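Arms on the repack table – what happens to the hours?
Packing and Warehouse board

crate_mule
31 Mar 2020
We repack eggs at the Vekholm site, clear boxes into grey trays for the catering orders. Jultico have put a two-arm table in at the end of our line. There are 11 of us on the shift and the supervisor says no jobs go, but two people have already been moved to labels. Has anyone else been through this?

dunmore77
We had one from Ramolo. First month it did 800 eggs a shift, which one person does before morning break. Don't panic yet.

crate_mule
Ours is slow as well. One egg at a time, and somebody still has to bring the full boxes and take the trays away.

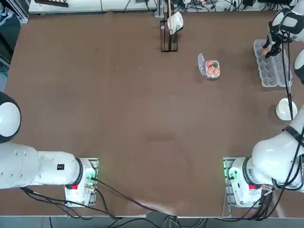 pallet_annie
Slow doesn't matter if it runs 24 hours. At our place nights went first, and the night premium went with them. Ask about that in writing.

dunmore77
Ours never ran nights. It needed a person stood near it the whole time, so they'd have paid the premium anyway.

pallet_annie
Yours, maybe. We had 2 minders for the whole hall.

crate_mule
Minding is what they've offered me. Same rate, less lifting – my wrists would like it. Bit dull though.

tallyboard
Get the training on paper before you say yes. I took the same job at Sjögren and did a year of it with no grade change.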